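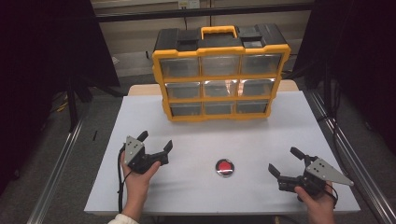 Etholm的遥操作工位一共有四台，平时归洪秀英一个人看。她的工作不写代码，也不训练模型，只管这几张桌子能不能按时开工，手里的夹爪准不准。三号工位是她花时间最多的一台，桌面铺白板，两侧是铝型材导轨，操作员一左一右各握一只黑色手持夹爪，夹爪侧面有一块灰色的三角形金属板，用小螺钉固定。桌子中间放一个红色圆头按钮，后面立着一个黄黑两色的零件盒，九个透明抽屉，三行三列。抽屉任务和按钮任务都在这张桌上做，夹爪磨损也就比别处快。

洪秀英早上七点半到。第一件事是看线。手持夹爪各拖一根黑色线缆，从握把后面出来，顺着手腕往下走。操作员一天要把手抬起、放下、翻转几千次，线缆在出口那一段反复弯折，外皮看着完好，里面的芯线可能已经断了一半。她的办法很土：夹爪接上电，左手捏住出口，右手把线慢慢拧半圈，眼睛盯着屏幕上的开合读数。读数跳一下，这根线就换掉，不修。

“以前修过，”她说，“剪掉坏的一段重新焊，用了两天又断，断在焊点旁边。那两天录的东西全部重看了一遍，比换线贵得多。”

现在的规定是每只夹爪满3000次开合做一次小检查，次数由软件自己累计，到了就在屏幕上弹一个黄条。小检查只有三项：紧螺钉，擦指尖，对零位。

螺钉在侧板上。侧板受的力不大，但夹爪每次合拢都有一点震动，时间长了，靠近握把的两颗最先松。洪秀英用的是一把短柄内六角扳手，拧到手感发紧就停。新来的人喜欢用力，拧过头，螺纹滑掉，整块板要拆下来换。她后来在扳手柄上缠了一圈胶布，提醒大家只用两根手指捏着拧。螺纹胶用低强度的，蓝色那种，点一小滴，放二十分钟再用。

指尖的问题多一些。夹爪的两根手指是黑色的，前端有接触面，拉抽屉、按按钮全靠这里。摸久了会沾上汗和灰，变滑。她用无纺布蘸少量异丙醇擦，擦完晾干，不吹。接触面磨出亮斑就换新的，左右要一起换。只换一边，两边摩擦不一样，夹小东西时会往旧的那边跑。

对零位最费时间。做法是先把夹爪完全合拢，记下读数，再完全张开，记下读数，两个数写进配置文件，然后夹一块标准量块核对。左右两只外形对称，配置却不能互相抄。去年四月有人图省事，把左手的参数复制给了右手，结果右手夹爪在画面里已经碰到按钮，数据里却还张着一条缝。那一批有324条，最后留下来234条，其余的时间对不上，只能作废。

负责数据的颜国华记得这件事。他的座位在隔壁房间，每天下午两点开始抽查上午的录像。他看得很快，先看开合曲线，再看画面，两样一对就知道夹爪有没有问题。“曲线应该是有平台的，”他说，“夹住东西，手指停住，曲线就平。要是一直在抖，要么是线，要么是零位。我就过去敲她的门。”

那次之后，他们在Plirkent里加了一道开机检查。Plirkent是Etholm自己写的采集程序，界面不好看，按钮很大，戴着手套也能点。操作员坐下以后，程序要求两只手各合拢一次、张开一次，读数和配置差得太多就不让开始。最初的阈值设得太紧，早上天冷，零件收缩一点点就过不去，大家站在桌边反复捏夹爪。颜国华把阈值放宽过两回，现在一周碰不上一次误报。

桌子本身也要照顾。按钮放在白板中间，被夹爪按得多了会慢慢往后挪。洪秀英试过双面胶，粘得太牢，换任务的时候撕不下来，还把白板带起一块。现在用可移除的胶垫，每天开工前看一眼位置，偏了就推回去。按钮的红帽子也有寿命，按下去回弹变慢，操作员会不自觉地多压一会儿，动作就变了样。她手边常备几个，坏了拔掉换上，不到一分钟。

零件盒的抽屉是另一种麻烦。塑料抽屉用久了，滑道起毛，拉到一半发涩。机械手学到的如果是发涩的抽屉，换一个新盒子就会用力过猛，把整个盒子拉倒。所以她每个月给滑道擦一次干硅脂，只擦薄薄一层，擦完把每个抽屉拉到底再推回去，推回去要关严。有一格没关严，下一条录像的起点就和前面不一样。盒子是从本地五金商Chou那里买的，同一个型号存了几个，免得哪天停产。

灯光她管得不多，但桌边的黑布帘归她洗。帘子挡的是杂光和走动的人。抽屉是透明的，正面容易反光，完全消掉不现实，颜国华的意见是留一点，真实的环境里也有。两个人为这件事争过，洪秀英原本想给抽屉贴哑光膜，贴了一个，拉起来手感变了，又撕了。

导轨上的紧固件每季度查一遍。型材的槽里会积灰，T形螺母埋在里面，松了从外面看不出来。她用手掌按住导轨往外推，有响声就逐个拧。工位从旧楼搬来的时候，右边那根装得稍微有点斜，操作员的肘部会碰到，坐一个上午肩膀酸。后来重新量了对角线，拆下来装了第二次。

备件的账记在一个本子上，没有进系统。本子里夹爪分左右，每只有编号，换过什么、什么时候换的、谁换的，都写一行。到上个月底，三号工位右手这只的累计工时是765小时，换过四根线、六对指尖，侧板是原来的。左手那只少换一根线。洪秀英觉得是右手用得多，颜国华说从数据看两只手的次数差不多，他认为是右边线缆走向的问题，绕了个弯，弯折半径太小。

她打算下次大检查时把右边的走线改一改，在握把后面加一个软护套，让线先直着走一段再转弯。护套的样品是Zidard寄来的，有两种硬度。软的那种她已经套在备用夹爪上，挂在工作台边，每天路过时弯几下。硬的还没拆封。

下午五点半，最后一班操作员放下夹爪。洪秀英把两只并排挂回架子，线缆松松地绕成大圈，不打结，然后关掉三号工位的电源，在本子上写下当天的工时。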